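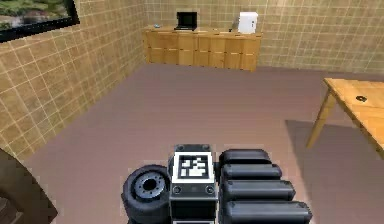
Figure 1. A gripper in a practice room made by a computer. The patterned square on top is a marker.

Showing a Robot What to Do

A reading page for young visitors, from the Estham Learning Centre

People learn many things by being shown. A grandparent shows a child how to crack an egg, and a coach shows a team how to hold a bat. Robots can be shown things as well. When a person guides a robot through a task so that the robot can learn it, the guiding is called a demonstration.

There are two common ways to give a demonstration.

The first way is by hand. A person takes hold of the robot's arm and moves it, much as a teacher might guide a pupil's hand around the letter S. While the arm moves, sensors in its joints measure how far each one has turned. A computer keeps those measurements.

The second way is by remote control. The person does not touch the robot at all. The person may be holding a controller, or wearing a glove, or moving a small copy of the arm on a desk. The robot follows along. This is called teleoperation. "Tele" comes from a Greek word meaning "far off", and it is the same "tele" that begins the word "telephone".

Practice rooms

The Estus project at our centre gives its demonstrations in a simulated room. A simulated room is drawn by a computer and has no real walls or real floor. The person who is steering looks at a screen and sees the room from just behind the gripper, which is the part of a robot that takes hold of things. If a cup is dropped in a simulated room, the computer can put it back and there is nothing to sweep up.

Suppose the task is "go to the cabinet and pick up the remote control". For a person, that is one short sentence. For the robot it is a great many small movements: forward, a little to the right, slower, lower, open, close, lift. The person steering has to make every one of them, and the computer records them all in order.
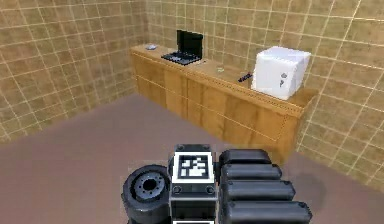 Sioned Price wrote to us that the first thing she had to learn was patience. Her first attempts at steering were too fast, she said, and the gripper kept going past the object she wanted. She also asked whether a spoiled attempt should be thrown away. At our centre it is kept and labelled as a miss, so that it is not mixed up with the good ones.

Why one demonstration is not enough

A robot that has been shown a task only once may simply copy the movements it was given. If the remote control is moved to the other end of the cabinet, the robot may reach for the old spot and close its fingers on air.

For this reason the same task is shown again and again with small changes. The object is moved. The robot starts from a different place. For one Estus task, 123 demonstrations were recorded, and each took about 20 seconds. The computer then looks for what the good demonstrations have in common. In this case, the gripper always ends up where the remote control is, wherever that may be.

What the robot can see

A camera does not understand a room in the way that you do. It records coloured dots, and a computer program must work out which dots belong to a wall, a cabinet or a handle. The colour of a surface can change when light falls on it, and this can confuse a program that has seen too few examples.

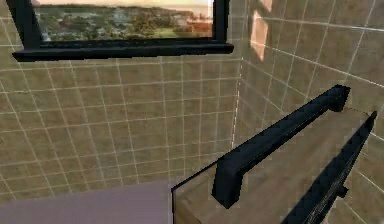 Figure 2. A corner of the simulated room, with a patch of peach-coloured light on the tiles.

Other materials bring other difficulties. Glass is a hard one, because the camera sees through it to whatever is behind. Shiny black surfaces can reflect the things near them. Our staff place some of these materials in the practice rooms on purpose - a robot that has only met plain wooden boxes will have trouble in an ordinary home.

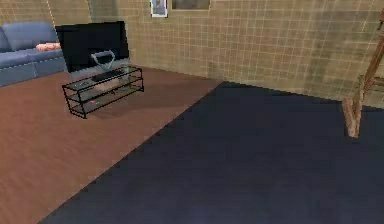
Figure 3. Grey-tinted glass shelves under a television, with the floor showing through.

Try it yourself

This activity is for 2 people and takes 6 minutes. One is the robot and the other is the operator.

Place a spoon on a table. The robot stands a few steps away and closes both eyes. The operator gives instructions one at a time, such as "one step forward" or "hand down". The robot does exactly what is said and nothing more. Clear the floor before you begin, and stop at once if the operator says "stop".

When the robot is holding the spoon, write down every instruction you can remember. Then move the spoon and let the robot follow the old list. How close did the hand come?

Words to know

Demonstration: showing a robot how a task is done.
Gripper: the part of a robot that takes hold of things.
Marker: a printed pattern that a camera can find easily.
Simulated: made by a computer to behave like the real thing.
Teleoperation: steering a robot without touching it.

Page last reviewed 20 June 2025. Teachers may copy this page for use in class.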